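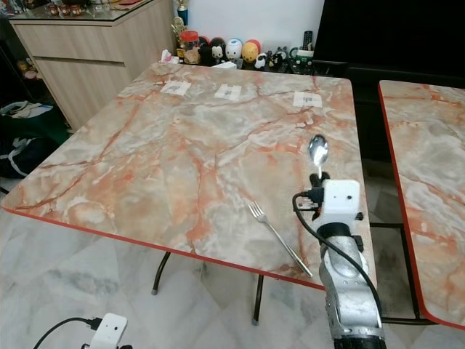

The Good Kettle

37 shares

When my grandmother's cousin Vitória Neves sold the bakery in Kornville she kept three things out of the sale, and the lawyer had to write all three of them into the contract by hand. One was the bread peel her father had carved. One was the name, Coelho, which she said was on loan to the building and would be coming home with her. The last was the starter, which lived in a crock at the back of the cooler and had been fed every morning since before I was born, and before my mother was born too if you believed Vitória, and on the subject of bread we all did.

I was nineteen that March and had come to stay with her for two weeks to help her pack. I stayed until the fall. My mother liked to say I'd been absorbed, the way a sponge takes up a spill, and I suppose that was fair, though I never felt absorbed. I felt useful, maybe for the first time, and I was eating very well.

The house was on Trelell Street, up the hill from the bakery, and Vitória had lived in it for so long with only her mornings off (she slept in the afternoons, like all bakers) that she didn't really know it in daylight. She would stand in the hallway at ten o'clock in a clean apron with nothing in its pockets and look at the sun coming down the stairs as if a stranger had let himself in.

"Does it always do that?" she asked me.

I said I thought it probably did.

"Well," she said. "All those years."

She went on waking at two. I'd hear her go down and put the kettle on, and then a long quiet, and then the kettle again. The first few nights I stayed in bed out of politeness. Then I started going down too, and we would sit in the kitchen in our robes with the oven door open for the warmth, and she would tell me about people who had bought bread from her. She remembered them all by what they ordered. There was a man who took two rye and a seeded roll and had once proposed to her across the counter, with a line behind him out to the sidewalk. There was a family who bought a hundred rolls for a christening and sent back 37 of them the next day with an apology, and she had made them into bread pudding and sent it right back to their house.

"What happened to the man?" I asked.

"Which man?"

"Two rye and a seeded roll."

"Oh," she said, and got up to see to the kettle. "He moved to just the one rye."

The buyer was a young woman named Su-bin Joo, who had learned to bake in the city and had worked, she told us, at a hotel where they turned out 600 croissants before breakfast and not one person ever came back to the kitchen to say good morning. She was small and quick and wore her hair tied up in a dish towel. She had been perfectly polite about the peel and the name. About the starter she had been polite as well, but I'd seen her face when the lawyer read that line out, and it was the face of somebody watching the last bus go by.

She opened in the first warm week. She called the place Lomus, which was painted over the door in green, and Vitória walked down to look at it and walked back up without going in.

"What does it mean?" she said.

I said we could ask.

"It isn't my business to ask," said Vitória, and she fed the starter, which didn't need feeding, and then had to throw half of it out because it was coming over the top of the crock and down the front of the cabinet.

That was the trouble, you see. A starter that has been raising bread for a whole town doesn't understand that it has retired. We baked every day. We baked for the neighbors, and for the neighbors' relatives, and for the mail carrier, until he began leaving our letters at the foot of the steps and hurrying off. I learned to shape a loaf that spring, badly and then less badly. Vitória would put her hands over mine, and hers were always hot and dry and a good deal stronger than they looked, and she'd turn the dough toward me with a little tuck at the end as if she were putting a child to bed. I've taught that tuck to other people since, and I've never been able to explain it. You have to have somebody's hands over yours.

Meanwhile, I'm sorry to say, I was going down the hill to Lomus most mornings on the excuse of buying milk. The bread was nice. It had a lovely crust, and it was made with yeast from a packet for the everyday loaves and with a starter of Su-bin's own for the sourdough. The starter was young, and she worried over it out loud while she made my change.

"It's sulking," she told me. "I think it's the water. Was she on town water?"

"I think so," I said.

"Does she use the tap, though? Or does she let it stand?"

I didn't know. I went home and watched, and it took me two days to catch her at it, and what she did was this: she filled the old blue kettle the night before, left the lid off, and used that. The other kettle, the shiny one, was for tea. I had been living in that house for weeks and making tea in whichever came to hand, and she'd never said a word about it, only gone down again after me, I realized, and filled the blue one back up. That was the second kettle I'd been hearing.

So I told Su-bin, and I felt like a spy, and the next week her sourdough came up an inch higher and Vitória found out within the hour.

I should explain that she found out because people told her. Kornville had 1146 people in it according to the sign, and I believe a good half of them stopped by our porch to mention that the bread down at the green door had gotten better. They meant it kindly. They thought she'd be glad that her old ovens were being done justice. She thanked each one and asked after their families, and then she came into the kitchen, where I was pretending to read the paper, and sat down across from me.

"You told her about the kettle," she said.

I said I had. I said I was sorry. I said a number of other things, all rather fast, about the hotel and the croissants and the good mornings, and about how Su-bin stayed after closing just to sit with the jar, and how I thought a person who would sit with a jar was a person you could trust. I'm afraid I cried some. I was a great crier at nineteen.

Vitória let me get to the end of it. Then she got up and took the crock out of the cooler and set it on the table between us, and lifted the cloth. It was a quiet, grayish, ordinary-looking thing, and it smelled of apples.

"My father brought this up the hill under his coat," she said. "The winter the power went out. He slept with it. My mother was furious." She pressed one finger on the cloth where it had stuck to the rim. "I kept it out of the sale so that I'd have something to get up for. That's the whole reason. I told the lawyer it was tradition."

I said that seemed like a good enough reason to me.

"It's a terrible reason. Look at it. It wants a hundred loaves a day and I'm giving it four." She put the cloth back. "Is she there at two, this girl?"

"She's there at two."

"By herself?"

"By herself," I said.

We went down that same night. I carried the crock, because I was younger and because she didn't trust herself on the curb in the dark, and she carried the blue kettle with the lid tied on with string. There was one lit window on the whole street. Vitória stopped in front of the door and looked up at the green lettering for a while, and I thought we might be about to turn around and go home. But she was only catching her breath - it was a steeper hill than she remembered, she said, having mostly gone up it tired and never really noticed the down.

Then she knocked, on a door she'd had the key to for most of her life, and Su-bin opened it with flour up to her elbows.

"Good morning," said Vitória.

Su-bin looked at her, and at me, and at the crock. She didn't say anything for quite a long time. Then she stood back to let us in, and somebody, I think it was me, remembered to shut the door before the heat got out.

They argued by three o'clock. They argued about salt, and about the left-hand oven, which Vitória said ran hot and Su-bin said had been fixed, and about whether a person could reasonably put raisins in a thing and still call it bread. I fell asleep on the flour sacks with my coat over me, and when I woke up it was light and there was a line outside, and Vitória was behind the counter in her clean apron with a pencil in the pocket, asking a tall old man in a gray hat whether he was sure he only wanted the one.

I never did hear what Lomus meant. Vitória must have asked, because she came home that afternoon and said it was a perfectly good name, considering, and went up to bed in the sunshine with the shades open.

Posted June 24, 2018

14 comments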